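Shop notes: two arms, one bench

Well, the pair of arms at Hardale finally have a home! If you've come by the shared shop lately and wondered who took over the back bench with all that aluminum rail, that would be me and Letay Negussie. Sorry about the metal shavings (I did sweep, they just keep turning up).

Last time I wrote, back in April, we had one arm clamped to a sheet of MDF and a lot of big ideas. The MDF lasted until the first fast move, when the whole thing walked itself toward the drill press. So we started over. Both bases now bolt straight onto parallel extrusion, and it's so much stiffer that I wish we'd done it on day one. We bought the rail from a surplus place called Risis, 13 pieces in mixed lengths, and spent an entire Saturday cutting and squaring. Letay is very patient with a square. I am not, and you can probably tell which corner was mine.

Then there was the wiring. Oh boy. I had everything run inside the rail grooves, all tidy, and then the left elbow swung out to full reach and yanked a connector right off. The lesson I took from it: leave a big lazy loop at the wrist, bigger than looks right, and run the joint through its full range by hand before you tie anything down. I used up most of a bag of zip ties learning that. We've also got the little boards out front by the bases where we can get at them, and I'd like to print covers for those before somebody sets a coffee down.

The walls were Letay's idea. Plain panels felt like a broom closet, so we papered the inside with a terrazzo pattern and put a marble-look surface on the floor. I grumbled for a week and now I love it. If you're hanging peel-and-stick in a box this size, do the back wall first and wrap a little way around the corners, and keep a hair dryer handy for the bubbles.

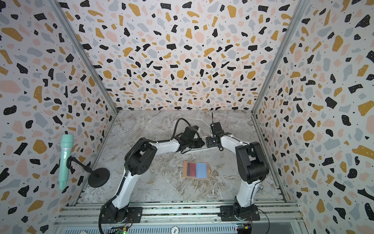 Software is the part that's eating my evenings now. We're calling the control program Trasivon (Letay named it, don't ask me) and so far it's over 3,000 lines, a fair number of which are me turning things off and back on again. Getting both arms to share the middle of the floor without arguing is the hard bit. Each one has its own idea of where zero is, and we're still measuring that out with a steel rule and a lot of muttering. For now I keep the speed way down and one hand near the switch.

Total damage so far is $613 for rail, paper, bolts and cable, split between the two of us. The arms we already had, thank goodness.

Next up is a proper shelf for the power supplies, and after that, lighting. If you've got a spare LED bar or a short length of rail sitting in your garage, leave it on the back bench with your name on it and I'll owe you a donut.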